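Dakon : une DSI reprise en main par ses propres équipes

Entretien avec la directrice des systèmes d'information du groupe Dakon, spécialisé dans la distribution de pièces industrielles.

Elle a pris son poste en septembre, sans période de recouvrement avec son prédécesseur. Le groupe compte 3 000 salariés, répartis sur 16 sites, et sortait d'un contrat d'infogérance qui avait mal vieilli. La totalité du support, de l'hébergement et d'une bonne partie du développement était confiée à un prestataire unique, Poltano. Le contrat arrivait à échéance et la direction générale hésitait à le renouveler.

« On m'a demandé une recommandation dans les premières semaines. J'ai refusé de la donner tout de suite. Je ne connaissais ni les applications, ni les gens qui les faisaient tourner. »

Elle a commencé par visiter les agences. Elle y a trouvé des utilisateurs qui n'ouvraient plus de tickets et qui s'étaient organisés autrement : fichiers partagés, commandes saisies deux fois, impression des bons de livraison la veille au soir par précaution. « Les indicateurs du contrat étaient bons. Un incident qui n'est pas déclaré ne dégrade aucun indicateur. »

La décision de réinternaliser a été prise au printemps suivant, pour le support et pour l'application de gestion des stocks. L'hébergement est resté à l'extérieur. Elle dit ne pas avoir de position de principe sur le sujet. « Gérer des serveurs, d'autres le font mieux que nous. Savoir pourquoi une commande reste bloquée à l'agence de Tambunan, ça, il faut que quelqu'un de chez nous le sache. »

Le plan prévoyait 24 recrutements. À ce jour, 19 postes sont pourvus. Les profils les plus difficiles à trouver ont été les analystes capables de lire le code de l'ancienne application et de parler avec un chef d'agence dans la même journée. Plusieurs sont finalement venus de la logistique, après une formation interne de six mois. L'idée n'était pas la sienne, elle venait du directeur des opérations.

« Au début je n'y croyais pas beaucoup. Ils n'avaient jamais écrit une requête SQL. Mais ils connaissaient toutes les exceptions, les clients livrés en deux fois, les références qui changent de code en cours d'année. Les requêtes, ils les ont apprises. »

La reprise des connaissances a pris plus de temps que prévu. Le contrat prévoyait une phase de réversibilité de trois mois, mais la documentation remise décrivait une version de l'application qui n'était plus en production. L'équipe a dû reconstituer les traitements de nuit un par un, en lisant les journaux d'exécution. Elle ne charge pas l'ancien prestataire pour autant. « Poltano a fait ce que le contrat demandait. C'est notre contrat qui était mal écrit, et personne chez nous ne le relisait. »

Le remplacement de l'outil de stock, un projet baptisé Dirkix, est piloté à deux. La DSI et les opérations ont chacune un responsable à temps plein, avec le même niveau de décision et un budget commun. Les arbitrages se font le matin à 8 h 30, debout, et ne remontent au comité de direction que s'ils touchent au budget ou au calendrier. Elle reconnaît que la formule a été pénible à mettre en place - deux mois de discussions sur le simple droit de refuser une demande.

Le premier déploiement a connu des difficultés. Les étiquettes sortaient avec un mauvais code de zone et il a fallu revenir à l'ancien système pendant quatre jours. Le deuxième site a été repoussé et les tests d'impression ont été ajoutés à la liste de contrôle. Les agences suivantes ont basculé une par une, jamais en fin de mois.

Sur les coûts, elle reste prudente. La première année a coûté plus cher que l'infogérance, à cause du double fonctionnement. Elle attend l'équilibre pour la troisième. « J'ai présenté ces chiffres avant de commencer, avec l'année de perte dedans. C'est plus simple quand on l'annonce. »

Elle se rend toujours dans une agence toutes les deux semaines, sans ordre du jour. Les tickets, entre-temps, ont augmenté, ce qu'elle considère plutôt comme une bonne nouvelle. 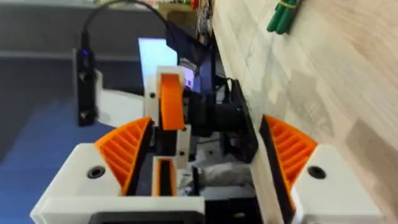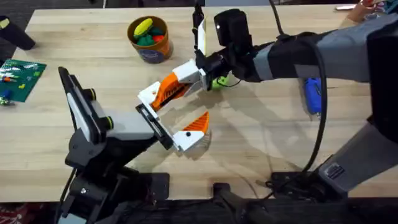
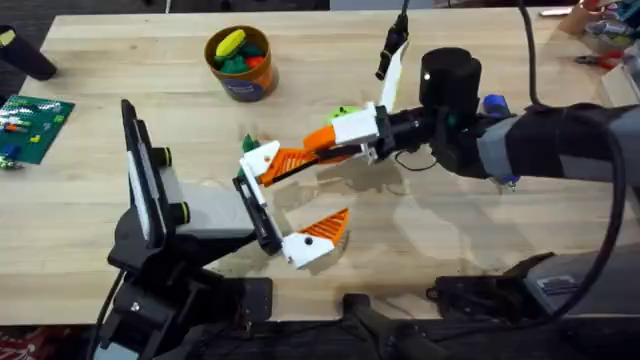

Que conseille-t-elle à un DSI dont le contrat d'infogérance arrive à échéance ?

Relire la clause de réversibilité au moins un an avant la fin, et vérifier sur une application réelle que la documentation correspond à ce qui tourne en production. Elle recommande aussi d'associer les opérations à la décision dès cette étape, avant de parler de budget ou de recrutement.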